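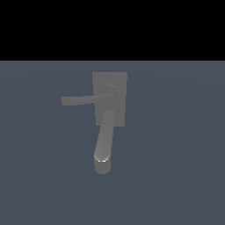
Amirul Chong asked under the previous revision why the reaction counter on his overlay stopped at 3967 while the chat panel carried on. The overlay was still using the old channel key. The section has been rewritten as a result, and step 4 is new.

5.2 Connecting the reaction overlay to a channel

Before you start, you need:
- a Clirelano account with the Broadcaster role
- Cesell desktop client, version 13 or later
- the channel key from the Jerkgate dashboard (Settings, Channel, Keys)

1. Close any broadcast that is in progress. The key cannot be changed while a stream is live.

2. In Cesell, open Sources and choose Add, then Reaction overlay. An empty overlay appears in the preview with the status "Not linked".

3. Paste the channel key into the Key field. Do not type it by hand. Keys are case-sensitive and contain both the letter O and the figure 0.

4. If the channel has been linked before, select Discard stored key. The status changes to "Waiting" and then to "Linked".

5. Set Refresh interval. The default is 15 seconds. Lower values make the counter smoother but use more of the request allowance.

6. Choose what the counter shows: Current stream, or All time. Current stream returns to zero when a new broadcast starts.

7. Select Send test reaction. One reaction should appear in the overlay and be marked "test" in the log. Test reactions are left out of both totals.

8. Save the source.

Note: Viewers' reactions are grouped before they are written to the database. During busy periods the total on the overlay can lag behind the chat panel by one refresh interval.

Note: Moderators can hide the counter from chat with the command /counter off. Reactions are still recorded.

Caution: Replacing the channel key disconnects every overlay that uses it, including those on other machines. Repeat steps 3 and 4 on each one.

Caution: Do not show the Sources window on stream. The key is displayed in full until the source is saved.

If the status stays at "Waiting", check that outgoing connections are allowed, then restart the client. Error 67 means that the key belongs to a different channel.

For moving totals from an Arriaga account, see 5.3.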